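Report on the Student Project "Small Room, Loud Guitar"
Music and Media course, October
Written by Edit Halász

1. Why I chose this subject

My project is about the band Bandwood and how they made their first long record, Plosance. I wanted to understand how a noisy guitar group with little money decides what goes on a record and what stays out. Before this course I listened to such music only for pleasure, and I could not explain why one song felt heavy and another felt only loud.

The record has nine songs. I listened to each of them at least 6 times, on headphones and on a normal speaker in the kitchen. I made notes on tempo, on the entrance of the voice, and on the places where the second guitar stops playing.
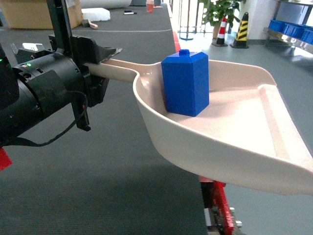
The second guitar stops more often than I expected. In the opening song, "Vida", it is silent for the whole first verse, and when it comes back the volume does not really change, but the sound becomes wider. The bass player told me that this was decided late, after the band had played the song at concerts for a year with both guitars from the start.

2. How the record was made

Bandwood recorded in Hirnden, in a rented room with a low ceiling. The drums were recorded first, then the bass, and the guitars on top. The voice was left for the last two evenings, and I think one can hear that the singer was tired. He agrees with me on this point.

The first pressing was 550 copies on vinyl. The band kept 50 of them for radio stations and record shops. The rest was sold at concerts and by mail, and the total cost of recording and pressing was 3,055 euros, which the four members paid together.
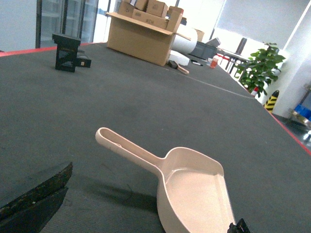
The hardest part of my analysis was the drum sound. It is very dry, with almost no echo, and on headphones the snare seems to be just beside the ear. For a comparison I hit several household things with a drumstick at home and recorded them with my phone. A plastic dustpan with a long straight handle, like the pale one lying on the gray felt, gave a short flat click that is surprisingly near to the snare in "Vida". A metal pot rang far too long. This was not a scientific test, but it helped me to find words for what I heard.

3. What the listeners said

I played three songs to my classmates and asked them to write down one word for each. "Vida" received the word "angry" many times. The slow song on side two received "sleepy" and "sad", and one person wrote "rain". I was a little disappointed — this slow song is my favorite.

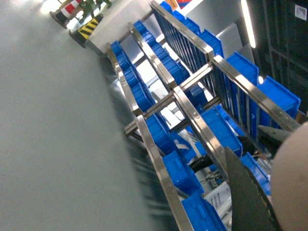

4. Problems and what I would change

I began the interviews too late, and the drummer could answer me only by e-mail. His answers were short. I also wrote my listening notes in two languages, so I lost an evening when I had to put them in order. If I continue with this subject, I would like to hear the concert recordings from before the album and compare the early version of "Vida" with the final one.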